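The little green pot

I said in July that I wasn't buying another thing with a plug. I meant it, too. Then my old slow cooker died halfway through a batch of lamb shanks (the ones for Wilma's birthday tea, of course) and I spent the rest of the evening with a stockpot on the lowest burner, getting up every ten minutes to check the bottom wasn't catching.

So now I have an electric multicooker. It's green! Pale sage green, which matches nothing in my kitchen and has made me very happy every morning since. Wilma Ritchie from two doors up reckons it's the colour of her nan's bathroom, and she's probably right, but I grew up with a bathroom like that and I was fond of it.

I've had it on the go for 13 days and we've eaten out of it on 9 of them. Porridge first, because I wanted something cheap to ruin. Then rice, then a pumpkin and lentil thing that came out a bit gluey, then rice again. The rice is lovely. I rinse it until I get bored, give it a bit more water than the booklet says, and leave it sitting for ten minutes at the end before anyone's allowed near it. My partner has started eating it straight out of a mug with butter and soy sauce — no complaints from me.

The big win was a chicken congee on a cold night when we got back from Grerkwood late and grumpy. Ginger, a handful of rice, 358 grams of leftover chook (I'd weighed it for a different recipe, I don't normally carry on like that) and plenty of white pepper. We had it on the couch with our socks on the heater.

What I like most is the knob. I've had my fill of beeping touch panels where your finger's wet and it decides you wanted yoghurt. Give me something I can get hold of and turn.
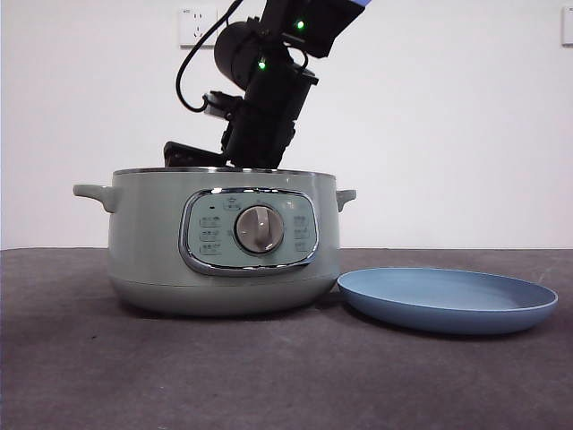

The green pot and my favourite blue plate.

The plate lives next to it now. It's one of the shallow ones, good for a dripping spoon, and I'd otherwise be wiping the bench all night.

Gripes? The booklet is printed in tiny grey type and the cord could be longer. I also haven't found a proper spot for it in the cupboard, so the toaster has been moved twice and is sulking beside the bread bin. Next up is rice pudding, with 100 grams of sugar if I follow Mum's card and a fair bit less if I don't. If you've got a pumpkin and lentil recipe that isn't gluey, please pop it in the comments.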